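Cimus wrist camera bracket, parallel gripper version
Simulation model and hardware, part 783

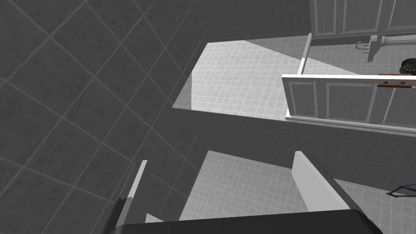

The bracket holds a compact camera behind the gripper body so that both fingers stay in view through the full stroke. It ships with a matching simulation model, and the mounting offset in the model is the one machined into the part. Policies or scripts tuned on the simulated view need only the usual lens calibration on the real arm.

Fits: Brestoler and Janssen two-finger grippers. The Flolia flange needs the adapter plate, sold separately.
Cable length: 600 mm
Tilt: fixed at 26 degrees toward the fingertips
Fasteners: 5 supplied, one spare
Model files: gripper body, both fingers, camera pose, collision mesh

The test rooms included with the model use fine floor tile and paneled cabinet fronts. Low-texture surfaces like these are hard on feature trackers – run them before choosing a lens. Bar handles on the cabinets can be used as grasp targets.

Comparing grippers: load one room, keep the arm pose fixed and swap only the gripper file. Finger width changes how much of the workspace is hidden at close range. Comparison settings were prepared by Heike Mühlbauer and Hauke Ehlers.

Model files were last revised in March. Older files use a different camera origin and should not be mixed with the current set.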